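Speaker notes: Instrument tracking and repair in the surgical supply chain
Imton Health Procurement Forum, February 20, 2024

Opening. Thank the hosts. State that the talk concerns the movement of reusable instruments between theatre, decontamination unit and repair contractor, and the records kept at each stage.

Slide 2. The Murketti depot serves 20 hospitals and holds 273 instrument sets. Before the present contract, each hospital kept its own repair log, and the logs did not agree with one another.

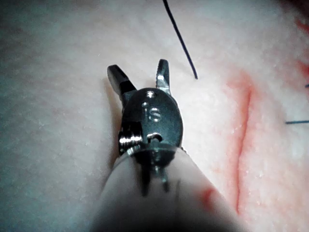 Repair costs are charged by the item, and the depot must therefore describe each item in the same words as the contractor. A grasper such as the one on the slide, with fine teeth along the inner edge of the jaw, was listed under four headings in the old logs. The Zorkow list has one heading for it. Pause here for questions on naming.

Slide 4. Turnaround. The target is that 80 per cent of repairs come back within the agreed period. Mention that the target is reviewed each April and that late returns carry a charge.
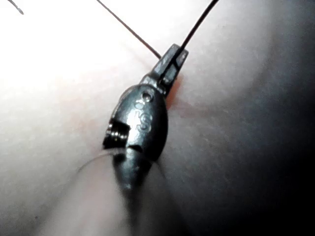

The charge is small – it was set low to encourage smaller contractors to bid – and members may wish to discuss whether it should rise. Refer to the Yusuf depot, where over 97 late returns were recorded under the earlier terms.

Slide 6. Loan sets. Explain who signs for a set on arrival and who pays for missing parts.

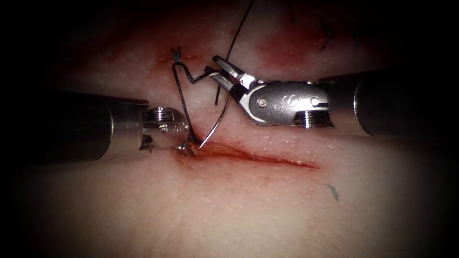 Slide 6: Two instruments at a short incision.

Ask members to check their loan agreements for a clause on missing parts. Copies of the Imton wording are on the side table. Move to slide 7, budget codes.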